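Everyone keeps telling me one wooden bowl will fix a messy table. A thread from a doubter. 1/6

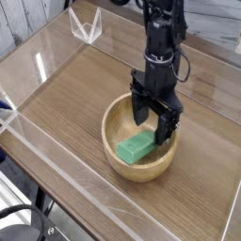
2/6 The bowl
Light tan, thick rounded rim, deep inside, narrower at the base. Nice looking, I'll give it that. The Sallov shop page says it "gathers the day." So does a shoebox. My copy of the day is one green block lying crooked across the bottom.

3/6 The block
Came out of a 134-piece set from Tilto. I've been finding strays in this house since December. The theory is that if the bowl lives on the table, the strays go in the bowl. Who is supposed to put them there? The shop page skips that part.

4/6 The depth
Everyone praises a deep bowl. Fine for apples. For small stuff I'd take a flat tray any day, you see what you own and you don't go digging for it.

5/6 The oil
I've read you should oil a wooden bowl every month. I've also read never. One blog had about 500 comments fighting over it and I didn't see one picture of a bowl after ten years of either. I wipe mine with a damp cloth and dry it right away. Ask me later.

6/6 The verdict so far
It stays on the table for now. I'm not buying the matching set, and the "large" can stay in the Bomville outlet where I saw it. If the rest of the blocks show up I'll add to this thread.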